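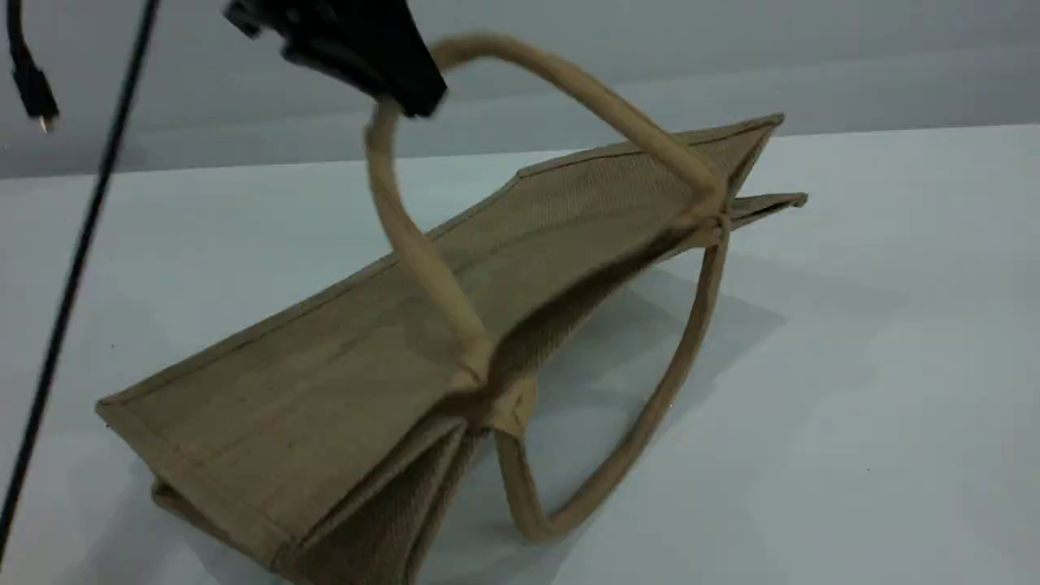

A jute bag held by one handle at the student bench.

Let them work on the bag
Student robotics is marked on the wrong objects
Orvokki Ruotsalainen
Jun 23, 2019

Most student robotics courses assess manipulation with blocks. The block is rigid, its faces are flat, its mass is known and its position can be given with six numbers. A team that can find the block, close on it and put it down elsewhere gets a pass. I have marked this exercise for long enough to say that it now measures very little, and I would like it taken out of the final assessment and replaced with a shopping bag.

The case comes from the evening course at Setiawan, where I am one of two external assessors. In March the course leader, Irfan Sopacua, allowed teams to choose their own object for the final task. There were 10 teams. Most chose something rigid. One team, Tirta Sembiring and Rohani Menon, chose a jute tote with rope handles and set themselves the job of picking it up by a handle, turning it over and laying it flat. Their final mark was the lowest in the group. I think their work was the best in the group, and the gap between those two statements is the fault of the mark scheme.

Consider what the object demands. A bag has no fixed shape, so a stored model of it is of limited use. Its handles move separately from its body. If one handle is lifted, the panel follows late and at an angle that depends on how the gusset happens to be folded. The second handle goes where it likes. The fabric is stiff enough to hold a crease and soft enough to lose it halfway through a lift. None of this can be looked up. It has to be measured on the bench, with that bag, and then measured again when the weave has loosened after a few hundred lifts.

The team's first plan was to grip the body of the bag near the rim. They dropped this within a fortnight. A panel lying flat offers a gripper almost no edge to close on, and pressing down to raise one tends to push the bag across the table. The handle is a better target: it is thick, it is round in section, and it stands a little above the cloth. The cost is that a grip on the handle gives poor control of everything below it. Their log records this trade plainly, with the settings for each attempt, and I would rather read that log than another page of block-stacking success rates.

The mark scheme gave 60 per cent of the credit to completed cycles. A cycle counted only if the bag finished flat, inside a taped outline, with no part of it over the line. A handle lying over the tape was a failure. The team that moved a plastic cube scored 92 out of 100 on this section, and earned it under the rules as written. The bag team completed nearly a third of their cycles. Nothing in the scheme recorded that the cube team had changed two parameters since the first week, or that the bag team had rewritten their approach path 4 times and could say what each version was meant to cure.
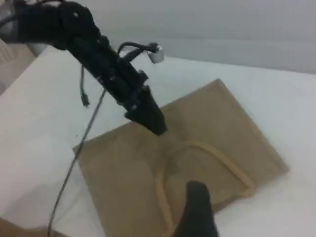

The approach path deserves a paragraph because it is where the engineering was done. Coming straight down on a handle works when the handle is lying open in a wide loop. When the loop has closed up, a vertical approach lands on both sides of it at once, or on the panel between them. The second version came in at a slant. The third took a second look from a low hover and corrected before closing. The fourth did the same but chose between two points on the loop, depending on which stood further from the seam. Each change fixed one class of failure and exposed another. That is ordinary practice in any firm that handles soft goods, and it is rarely seen in coursework.

Lucienne Mallet, the other assessor, disagrees with me, and her objections should be stated fairly. The first is comparability. If every team picks its own object, marks cannot be set side by side. A cube on one bench and a bag on the next are different examinations. I accept this in full. The remedy is to give every team the same bag, bought in one batch, with spares held back for assessment day. The course already does this with cubes.

Her second objection is that novices need an early success, and that a bag in the first week would send half of them home. I accept this too, for the first week. Blocks are a sound teaching aid. A student should learn frames, joint limits and gripper timing on something that stays where it is put. My complaint concerns the last 3 weeks of the course, when those students are certified as able to handle objects, having handled one.

The third objection is about reliability of marking. A completed cycle can be counted by anyone. The quality of a failure log cannot, or so the argument goes. Here I think she is wrong. We ask examiners in mechanical design to judge drawings and calculations, and they agree with each other well enough. A log can be marked against fixed questions. Was the failure described before it was explained? Was one thing changed at a time? Was the change kept or dropped on evidence given in the log? Two markers working from those questions will differ by a few points, and a moderator can settle a few points.

There is also a practical matter of cables and wear, which courses prefer not to discuss. Work on soft objects takes more attempts, more attempts mean more wrist rotation, and wrist rotation is hard on wiring. The Setiawan arms were bought for light use. If the task changes, the maintenance budget and the bench hours must change with it, and the technician's hours most of all. I would give up one of the guest lectures to pay for that.

What I propose for next year is modest. Keep the blocks until mid-course. Issue one model of bag to all teams after that. Cut completed cycles to a quarter of the mark, give half to the log, and leave the rest for a bench interview in which each student, alone, is asked to predict what the arm will do with the bag laid down in a position chosen by the assessor. Sembiring and Menon could have done that interview in March. I am less sure about the cube team, and under the present scheme there was no way for me to ask.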